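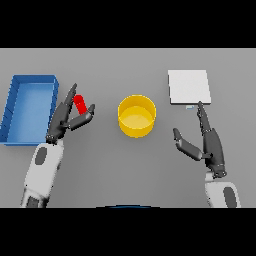 Wetetti reports that the most useful part of the Suvau cell has been the virtual bench. Its staff now work through every change of layout there first, and the hand checks that used to take up a full morning are finished before lunch.

Suvau Two-Arm Cell, with Virtual Bench
Manufactured and supported by Jodivon
Catalog number 337

Overview

The Suvau cell is a tabletop work cell with two arms and two hands. It is supplied with the Virtual Bench, a simulated copy of the table, the arms and the standard practice set. Operators use the Virtual Bench to set up the cell, to check each hand after service, and to repeat a fault without tying up the machine.

The practice set consists of a blue tray, a yellow open-topped container, a white square pad and a red rod. The tray goes on the left side of the table, the container near the center and the pad on the right toward the back. The same positions are used in all Jodivon service documents.

Included with the cell

Two arms with hands
Controller with Xie motion software
Virtual Bench license for 2 workstations
Practice set
Setup and service manual, printed

First setup

Installation of the cell on site is carried out by Jodivon or an approved service partner. The steps below apply to the Virtual Bench and should be completed before the arms are powered for the first time.

1. Install the Xie software and enter the license key found inside the controller door.

2. Open the standard layout. Confirm that the tray, container and pad appear in the positions given in the manual. Do not move the pad to make room for the right hand. If the two are too close, correct the base position of the right arm.

3. Enter the hand offsets from the test sheet supplied with each arm. Left and right values are not interchangeable.

4. Run the left-hand program at low speed. The rod is taken up by the left hand and moved between tray and container. Stop the program at each hold point and compare the wrist angle with the value in the manual.

5. Run the tray check with the rod lying in the tray. Review the clearance between the fingers and the tray walls, with special attention to the back wall.
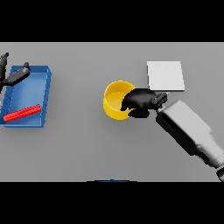
6. Save the layout under a new name. The standard layout is write-protected and should remain available for comparison.

Routine care

The hands should be checked after every 1,107 hours of operation, or sooner if a finger has struck a tray wall. Wipe the fingers with a dry cloth. Solvents must not be used near the wrist ring. Look for play at each finger joint with the power off, then repeat the left-hand program in the Virtual Bench with the current offsets loaded. A full check takes roughly 32 minutes.

When a wrist has been replaced, the old offsets must be cleared before new ones are entered. The rod should then be brought over the container at low speed and held, so that the tilt of the rod and its distance from the rim can be read from the side panel. 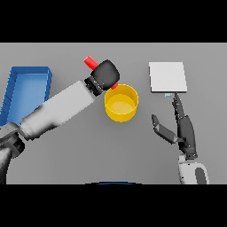
If the reading falls outside the limits in the manual, enter the correction at the wrist and leave the shoulder values unchanged. Repeat the hold point until two readings in a row agree. The right arm should stay parked during this work.

Service and spare parts

Finger sets, wrist rings and joint covers are kept in stock. Orders should state the serial number of the arm and whether the part is for the left or the right hand. Requests for repair should include the saved Virtual Bench layout and a copy of the current offsets. The Jodivon service desk is closed for inventory during the first half of October, when spare parts orders are accepted but not shipped.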